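Ticket: Dryer ends the cycle early on large bedding
Product: Pindamico vented dryer, sensor model
Site: Verkville, ground floor laundry
Status: Solved (leaving open for replies)
Opened: 11/09/2025

ORIGINAL REPORT

Hi all! First ticket from the Verkville house, and I'm hoping somebody loves dryers as much as I'm starting to.

We have the Pindamico vented dryer, the one with the moisture sensor and the little wrench light on the panel. It's been a great machine. Towels come out fluffy, pillowcases come out perfect, and it's quiet enough that guests in the room above have never mentioned it. But with flat sheets in the bigger sizes it has started quitting early. The panel plays its happy tune, the display says the load is done, I open the door and the middle of the bundle is still damp. Sometimes very damp.

What I know so far:

Program: Cotton, Cupboard Dry, sensor on
Load: flat sheets, 100 percent cotton, plus whatever color goes with them that week
Washer spin: highest setting, never had an issue
When it stops: display starts at 50 minutes, drops fast, then finishes way ahead of that
Error code: none
Wrench light: off
Lint screen: cleaned before every load, I promise

Towels are fine on the same program. A load of pillowcases is fine too. It's only the large pieces. I don't want to switch everything to a timed program if I can help it, as the sensor is the whole reason we bought this model and I think it's brilliant when it works.

The bedding on the big bed is part of the batch I'm using for these tests.

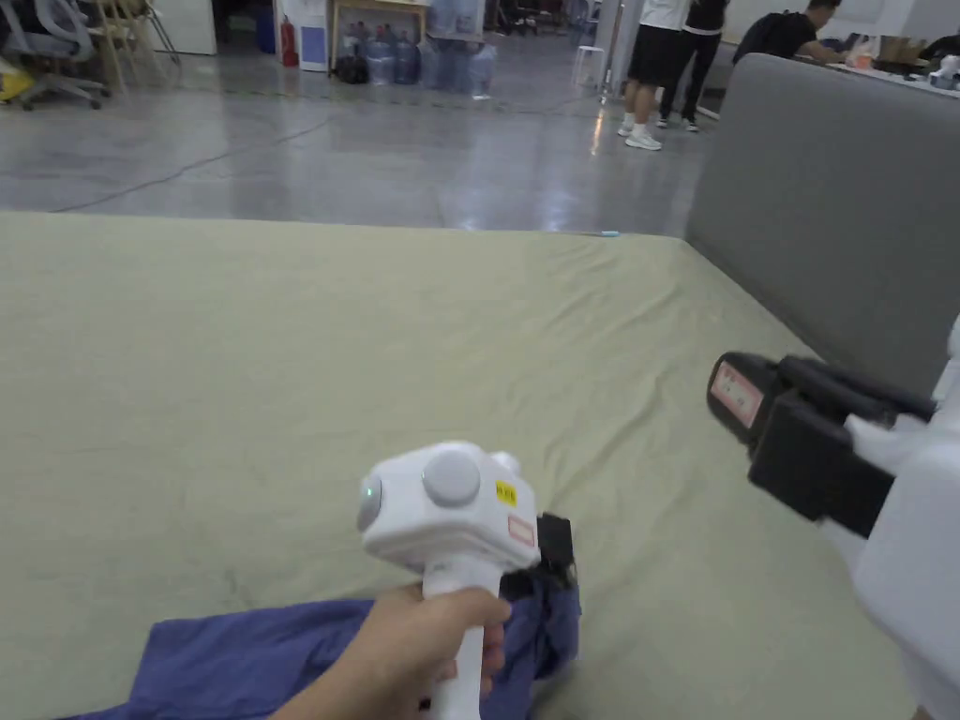

Purple-blue cloth on the pale green sheet.

Could the fabric be confusing the sensor? Or is the board going? Very happy to take panels off if someone tells me which ones.

UPDATE 1: FIRST REPLY FROM SUPPORT, AND WHAT I TRIED

Support wrote back fast (thank you!) with a list to work through. I'm copying it in for anyone who finds this ticket in a search.

1. Run the sensor program with one towel and nothing else.
2. Run it with one large flat sheet and nothing else.
3. Run it with the large sheet plus two towels.
4. Note the time on the display at the start and at the end.
5. Don't clean or change anything between runs.

So I spent an evening doing laundry science and I had a wonderful time. The single towel ran properly to the end and came out dry. The single sheet quit early. The sheet plus two towels ran longer, and the towels were dry while the sheet had rolled itself into a tight sausage around one of them, with a cold wet patch right in the core.

That was interesting! It means there are at least two things going on. One is the sheet balling up, which every dryer on earth does to some extent. The other is the sensor calling the load dry when it plainly isn't, even with one sheet tumbling around with loads of room.

For those who haven't met one, the sensor is two metal strips inside the drum opening, just below the lint screen slot on this model. Damp fabric brushes across both strips and lets a tiny current through. Dry fabric doesn't. The machine keeps track of how often it gets a damp touch, and when the touches stop coming it decides you're done. A big sheet that has wound itself into a ball only shows the strips its outside layer, and the outside layer dries first. I find this really clever and also slightly hilarious.

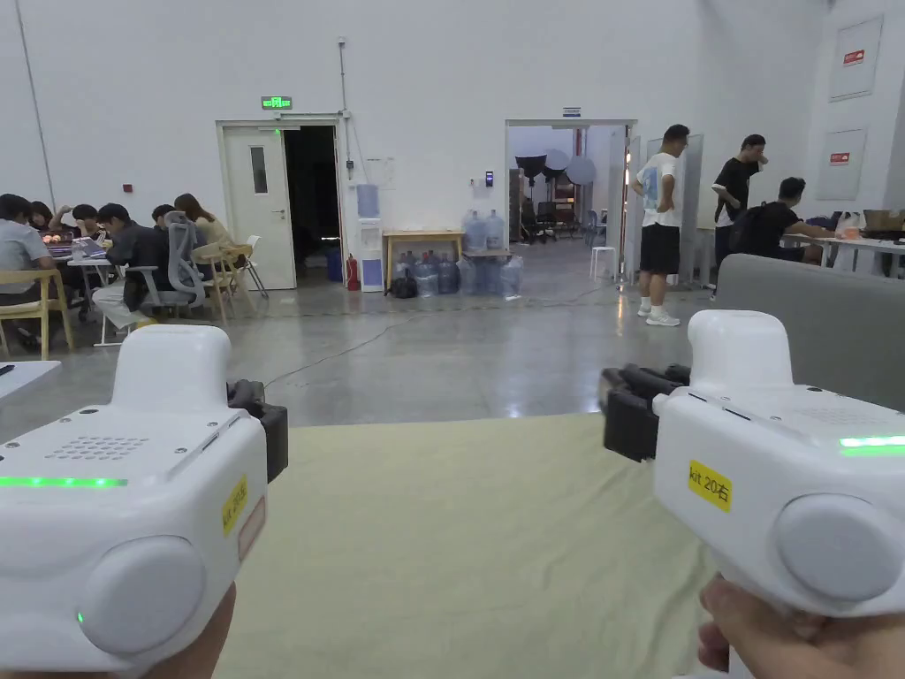 Then I looked at the strips themselves with a flashlight. They looked clean. Shiny, even. I wiped them with a dry cloth, felt pleased with myself, ran the sheet again, and got the same early finish. So I wrote back to say the sensor was clean and it had to be the board.

Please keep reading before you order a board.

UPDATE 2: THE STRIPS WERE NOT CLEAN

Support asked one question: do you use dryer sheets?

Yes. Every load. For years. I like the smell.

Well, the coating from dryer sheets (and from liquid softener, if you're heavy-handed with the cap) builds up on the metal as a thin, clear, waxy film. You can't see it. You can sort of feel it if you drag a fingernail along the strip, a very slight grab where it should be slick. The film keeps the current from getting through, so damp fabric reads as dry fabric, and the machine finishes early because it has been told the load is ready.

Why were towels fine? My theory, and support agreed it was a fair one: towels are heavy and lumpy and they hit the strips hard and often, so enough damp touches still got through. A flat sheet sort of skates over. Add the balling up on top and the poor sensor had almost nothing to go on.

What I did:

Unplugged the dryer and let the drum cool.
Wiped both strips with white vinegar on a soft cloth.
Went over them again with a fresh piece of cloth until the fingernail stopped grabbing.
Wiped with plain water, then dried them.
Washed the lint screen in the sink with dish soap and a soft brush.

That last one was a bonus tip and it's a good one. I had been pulling the lint off the screen every time, but there was film on the mesh as well. Try pouring water on yours! Mine held a puddle. After the dish soap the water went straight through.

No sandpaper, by the way. I found an old forum post telling people to rough up the strips with fine grit paper and support was very clear that you shouldn't, as the scratches just give the wax somewhere to live.

UPDATE 3: BETTER, BUT NOT ALL THE WAY

With the strips cleaned, the single sheet ran properly to the end. Dry from corner to corner. I may have cheered.

The full bedding load was better too, but it now took longer than it should. The display would sit on the last few minutes and keep tumbling, which told me the sensor was finally doing its job and the machine was having trouble moving the damp air out. So on to the vent.

Our duct run is 8 feet, mostly straight, with one elbow behind the machine and a hood on the outside wall. I'd cleaned the duct in March and it was still in decent shape. The hood was another story. The flap is supposed to swing open when the dryer runs. Ours opened a finger's width and stopped, because lint had packed in around the hinge pin and set there like felt. I picked it out with an old toothbrush and a bamboo skewer and now it flies open the second the drum starts. You can feel the air from a good step away!

While the dryer was pulled out I also found that the flexible piece at the back had been squashed against the wall. I swapped in a short rigid elbow and marked the floor with tape so the machine goes back to the same spot every time.

UPDATE 4: FIXING THE SAUSAGE

The sensor and the airflow were the real faults, but the balling up deserves its own section, as I now have opinions.

Things that helped a lot:

Shaking each sheet out fully between the washer and the dryer. It takes a few seconds and makes the biggest difference of anything on this list.
Putting sheets in one at a time, loosely, in big S folds, and never as one lump out of the washer.
Drying large sheets apart from fitted ones. The elastic corners on fitted sheets are little traps and they swallow everything.
Stopping once in the middle to open the door, pull things apart and start again. The sensor picks up right where it should.

Things that helped a bit:

Wool dryer balls. They do keep the fabric moving, and they replaced the dryer sheets for me. I miss the smell, though not as much as I expected.
A slightly lower spin speed in the washer. The sheets come out less twisted. They're wetter, so it's a trade.

Things that did nothing for me:

Tennis balls. Loud. Very loud.
Tying a loose knot in the sheet. I read this one in the comments on a cleaning page and I don't know what I was thinking.

For the final check I made the bed straight after the cycle finished, smoothed the green sheet out flat and went over it with the back of my hand, which feels damp much better than fingertips do.

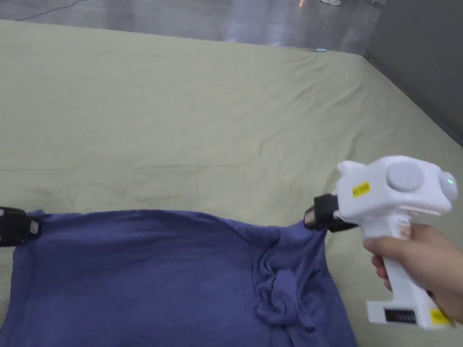
Zoubi Home Appliance Support, Laundry Team

REPLY FROM SUPPORT

Thank you for the fantastic write-up. We've marked this one as solved and linked it to the help page for sensor drying, because the order you did things in is just what we'd suggest to anyone with the same symptoms.

A few notes to add from our side.

The wrench light on this model does not watch the sensor strips. It comes on at 800 cycles as a general reminder, whatever condition the strips are in. If you use dryer sheets, we'd wipe the strips every month and not wait for the light. If you've stopped using them, every few months is plenty.

If a cleaned sensor still ends the cycle early, there is a dryness adjustment in the settings menu. Hold the Options button until the display changes, then step the level up by one. Please clean first, though! We see a lot of machines turned up to the highest level over a layer of wax, and when the strips finally do get cleaned, everything comes out baked.

If the display shows a code at any point, write it down before you switch off at the wall. The machine clears it on restart.

The spare lint screen you asked about is in stock at our Plostthorpe parts counter and can be mailed. Check the last letter of the model number on the door label before you order, as the two versions differ in the shape of the handle and won't swap.

CUSTOMER REPLY

Screen ordered, thank you! I bumped the dryness up one level just to see, and it was too much for pillowcases, so I've put it back to the factory setting. The full bedding load now finishes close to what the display promises at the start.

One more question while I have you. The washer in the same room has started walking toward the door on the fast spin. Should I add it here or open a new ticket?

REPLY FROM SUPPORT

New ticket, please, and include the washer's model number and what kind of floor it stands on. Check that all four feet are locked before you send it.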